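Books > Robots at Work > Part Two: When It Goes Wrong > Chapter 6

Chapter 6
Spills, slips and the missing stop

Start with a fault. Easier to learn from than a rule.

Brisov, a small test kitchen, June. One arm, one bench, a bar routine: pick up a filled measure, carry it to a glass, pour, put it back. The arm had run the job 100 times with the measure dry. No trouble. Then it was run with liquid and on the 15th go the fingers closed low, on the slope of the cup, and the measure rode up and out of the grip. Liquid over the bench, over the finger mounts, down one side into a connector that should have had a cover on it and didn't.

Not a big accident. Nobody hurt. But the arm carried on. It lifted, moved across, tilted, "poured" nothing, came back and set nothing down. Then it reached for the next one. Celina Olszewski was on shift and hit the stop at that point, with her sleeve nearly in the way of the elbow joint. Her note in the log is short: "Dropped at pick. Did not notice. Did not stop. Wet floor by my left foot."

Three separate faults in that note, and most of this chapter is about pulling them apart.
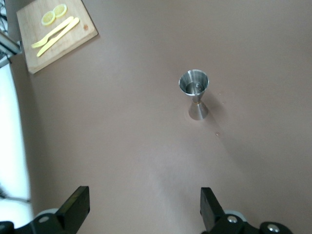 First fault, the grip. Flat fingers on a sloped metal surface touch along a thin line, and a thin line gives very little hold. Squeeze harder and the force pushes the thing up and away. The waist is the narrow part and the better target, but a small error in height and you are back on the slope. The Brisov setup had a height error. It came from a bracket screw that had worked loose, found later, after two people had blamed the software.

Second fault, no check. The controller knew how far apart its fingers were the whole time. They had closed all the way -- nothing between them -- and the number was there in the record, 898 lines of it, and no part of the program ever looked. We come back to this in 6.3, it is the cheapest fix in the book.

Third fault, the person. Why was Olszewski close enough to get a sleeve near the elbow? Because she had gone in to wipe up. With the arm still live. Mieczysław Zieliński, who wrote the report for Stodier, put this one at the top and the dropped measure at the bottom, and he was right to. A spill is a mess. A hand going in after a spill is an injury waiting for it's turn.

Keep that order in mind as you read. Person, then check, then grip. Students nearly always do it the other way round, as the grip is the intresting bit.

What you need before 6.1: the stop circuit from Chapter 4, and the list of stop types on page 96. If you skipped them go back now. 6.1 starts with the stop button at Brisov, where it was mounted, and how far Olszewski had to reach to get to it.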